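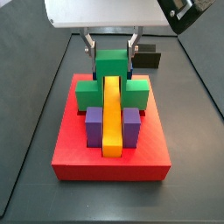

Stirix running the block assembly task: green cross piece in the gripper, red base board below.

Stirix 
Assembly planning and grasp control software from Clurnico

Overview

Stirix is a software package for robot cells that put parts together by fit. It reads the part models, works out an order in which the parts can go in or come out, picks grasps for a two-finger gripper and sends the motion to the arm controller. It runs on a standard Linux PC next to the cell. No changes are needed inside the arm controller as long as it accepts streamed joint positions.

The package is sold to labs and to small integrators. It is used mostly on parts that interlock, where one piece blocks another and the order matters.

Planner

The planner takes STL or STEP files for each part and one file for the base. From these it builds a blocking table, which lists the parts that have to be out of the way before a given part can move, and the direction it can move in. You can edit the table by hand. If two parts have to move together, the planner reports the pair and stops, as Stirix controls one gripper only.

Typical planning time for a set of up to 9 parts is 300 ms. Larger sets are accepted but are split into groups first.

Grasps are ranked by pad contact area and by clearance to the neighboring parts. Tall parts with a step or notch in the side get extra checks, so that the pads close on two parallel faces and stay off the edge of the step. The minimum clearance is a setting and can be different for each part.

Perception

Stirix works with a fixed camera, a wrist camera, or both. The fixed view finds the base and gives a first position for each part. The wrist view is then used to correct the grasp before the fingers close, and again before the part is released.

Part colors can be entered in the model file. Color is optional, but it speeds up matching when several parts have similar outlines. Two identical parts may share one model, and the software will treat them as interchangeable unless told otherwise.

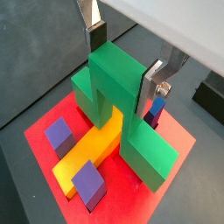
Carola Voß wrote to us after moving to version 3 that the wrist correction was what she had been waiting for, but that the camera calibration screen still took her too long to find. She also asked for the correction to be written to the log as plain numbers. The calibration screen is now on the main toolbar, and the log option is under Settings, Output.

Control

Gripper force and closing speed are set per part. During insertion the software watches finger position and arm load, and backs off if either goes outside the limits. It then tries again with a small offset. The number of retries and the size of the offset can be changed in the task file.

Task files are plain text and can be kept under version control. A task can be stepped through one move at a time from the desktop tool, with the planned path drawn over the camera view. 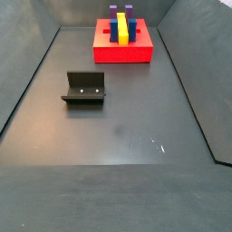
Purple, blue and yellow blocks standing in the red base.

Specifications

Operating system: Linux, 64-bit
Memory: 8 GB minimum
Grippers: two-finger parallel, position feedback required
Cameras: fixed, wrist, or both
Control rate: 300 Hz
Example tasks supplied: over 40
Interfaces: Python, C++, command line

Ordering

Stirix is licensed per cell. The license includes one year of updates and email support. A floating license for teaching labs is available on request.

Oltmanns handles sales and installation. Orders for the calibration plate and wrist camera mount go through Ralby, which keeps both in stock. The older mount, sold until March, fits the current software but needs its own offset file, available from the downloads page.

Page updated 2018-08-21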